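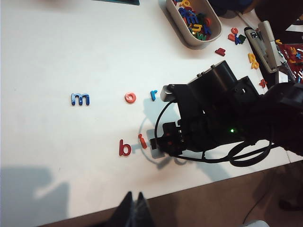 Paken buys, researches and resells used ceramic tableware, mostly replacement pieces for discontinued dinner services. Each piece is cataloged by maker, pattern, shape and diameter before it is priced. The pattern name is the least reliable of these fields. Many plates carry only a factory mark and a painter's or decorator's initial, and a single lowercase letter, a blue "m" or a red "b" for instance, may refer to a decorator, a kiln batch or a retailer. We record such letters as found and do not interpret them unless a second source agrees.

The business was started by Thư Châu, who still does the attributions. Analyn Mangubat handles measuring, packing and the want list. Stock stands at 2000 pieces across 106 patterns. Of these patterns, 42 have no confirmed name and are listed under our own shelf numbers.

Plates are measured across the rim at the widest point, to the nearest eighth of an inch. Cups are measured without the handle. Glaze is checked under a side lamp, and rims are checked by fingertip. Utensil marks, crazing and gilt wear are entered as separate faults, each graded light, moderate or heavy. Pieces with hairline cracks are sold for display only. 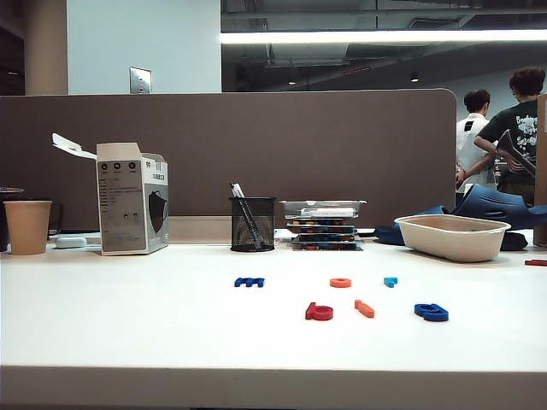
Can you match a plate if I don't know the pattern name?

Send the diameter, a clear photo of the front and one of the mark on the underside. If the mark is missing, include a photo of the foot ring. Replies normally go out within two working days.

Unmatched requests stay on the want list for 21 months and are then removed unless renewed. Plates ship on edge, double boxed, with no more than six to an inner carton. Lids travel apart from their bases. The shop closes for stock checking in July, and orders placed in that month ship when it ends.

Shop | Patterns A-Z | Want list | Shipping | Returns

About us > Paken > Replacement tableware

Contact Paken | Copyright Paken | Back to top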